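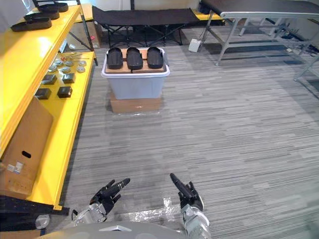

# Mumora - pick-and-place clips for soft foam parts

Mumora is a small set of head-camera recordings made for one question: how little data does a two-handed policy need before it handles soft, dark, nearly identical parts well? We tried it with 151 clips and the answer made us very happy.

## What's inside

- 151 teleoperated clips, head view plus joint states for both arms and hands
- 2 layouts: parts on the shelf, parts on a board
- Objects: black foam shoe-sole shapes, round metal discs, small black boxes
- Grasp labels, with start and end times

## Method

We train Ngata, our baseline policy, on short action chunks and add a "which one next" target, so the policy has to choose a part before it moves. Neighboring foam pieces are the hard bit - black on black, with thin gaps - and this is where the extra target helps most! Without it, the hand often drifts between two pieces.

## Result

Over 100 test trials per setup, Ngata with the extra target dropped 5 parts. We didn't expect that from such a small set.

## Known gaps

One room, one carpet, one robot. Discs are underlabeled in the early clips. Fix coming in June.

Filed under: Datasets, Manipulation, Bruststead Lab Notes

Comments

jiditau: Are the joint states synced to the video or do I resample?

foamfan: Trained overnight, works great on the board layout. Shelf is harder for me.

gripnotes: Would love a wrist view in the next release!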